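Notebook, packing line 3, Erkent

December 12, 2021

Came in early to read the night log before the shift meeting. The hand stopped 11 times, most of them with the flat cartons. When it waits for help, the lamp goes on and somebody has to walk over from the labelling table. Ans Verstraete had the night and she wrote down each stop with the time, which the machine's own log does only half.

What she wrote at the bottom I copy here, so that it is not lost: "I pack less, but I am interrupted more." I think this is the point we did not plan for in July. We calculated the lifting, 200 cartons per person per hour less, and this is good for the shoulders. We did not calculate the walking, and also not that a person cannot do careful labelling with one ear to the lamp.

Discussed with Ilse Van Loon. She wants to make one person per shift responsible for the hand, with no labelling in that time, and change every two hours. Timmermans will ask what it costs. My answer is that it costs less than wrong labels, but I need the numbers from Ovcombe, they have done it so already since the summer.

Grip settings today: closing speed one step lower, thumb position not touched. I want to change only one thing at a time.

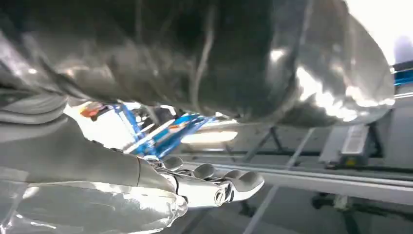
Ans also asked if the people on the line may change the closing speed themselves. At present they must call me, and at night I am not there. I am in favour — with a lower and an upper limit, and a line in this book each time. Ilse is not yet sure about it.

To do: write the limits on a card for the table. Ask Drarkudville for the second training, 4 places, night shift first. Move the lamp so that it is visible from the labelling table without turning the head.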